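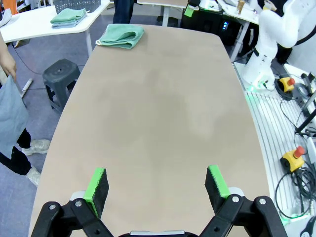

Fold them in thirds, my sister said, or they won't go in the box. She was on the phone from Barby and could not see what I was doing, but she knew I folded in half. I had always folded in half. Our mother did thirds.

I told her half was fine for a towel that size. She said the box was the same box it had always been, and she ought to know, having packed it for 5 years before I took over.

The order was for the Folano, a swimming place out past the rail yard. They wanted 63 towels by four in the afternoon, in any color so long as they were clean. I had the green ones mostly, a few blue, and some gray that had started out another color. I put the phone down on the desk with the speaker on and went on working.

She talked about the old shop on Stidonier Street. In February the heat used to quit, and we would stand with our hands inside the dryers. She wanted to know if I remembered the winter we did 1,163 towels for the hotel and the hotel closed.
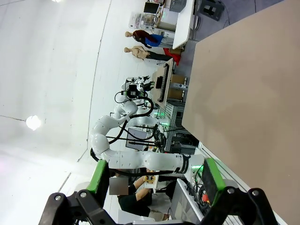 I remembered it. Our mother had stacked them along the back wall with the tags all facing left, and they stayed there until spring. She would not sell them. When people asked, she said they belonged to the hotel. After a while we used them for everything, the dog included, and I think I still have one.

My sister said she had two. Then neither of us talked for a minute. I could hear her kettle.

I unfolded the towel I had just done and laid it out flat. I brought one side over, then the other side on top of it, and then I turned the ends in. It looked smaller than I expected. The tag came out on the left.

"What are you doing?" she said.

"Nothing," I said. "Folding."
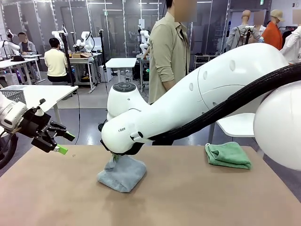

Four O'Clock

The box closed on the second try. I taped it and wrote Folano on the lid, and under that the word towels. My sister had hung up by then to see about her supper. I carried the box down to the car and set it on the front seat, and when it slid at the first corner I put my hand out to hold it.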